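Clanada Bakeries to Open Second Sandwich Bread Line at Riihimäki Site

RIIHIMÄKI, 14 August 2025 – Clanada Bakeries announced today that it will add a second sandwich bread line at its Riihimäki plant, creating 40 full-time positions and extending deliveries of its Pevira range to 392 grocery stores.

The line will occupy 1,749 square meters in the former flour warehouse, which the company vacated in April. Installation of the ovens and cooling racks is under way, and hiring for the morning and night shifts has begun. The plant currently employs 228 people.

"Demand for plain, everyday sliced bread has grown faster than we planned for," said Darius Strazds, Managing Director of Clanada Bakeries. "The new line allows us to serve stores that have been on our waiting list and to keep the baking in Riihimäki."

The Pevira recipe will not change. Loaves for the northern delivery route will continue to be baked at the company's Ukness bakery, and existing supply agreements with mills remain in force.

Applications for production, maintenance and dispatch positions are accepted at the Riihimäki plant office and through the careers section of the company website.

Media contact: Clanada Bakeries, Corporate Communications, Riihimäki

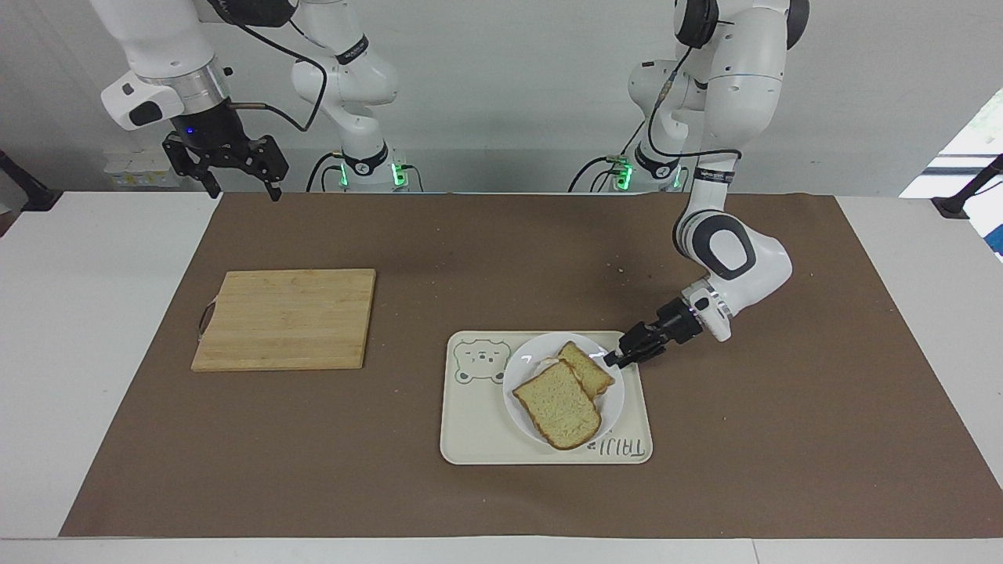

Slices of bread with a round white plate on a cream-colored tray.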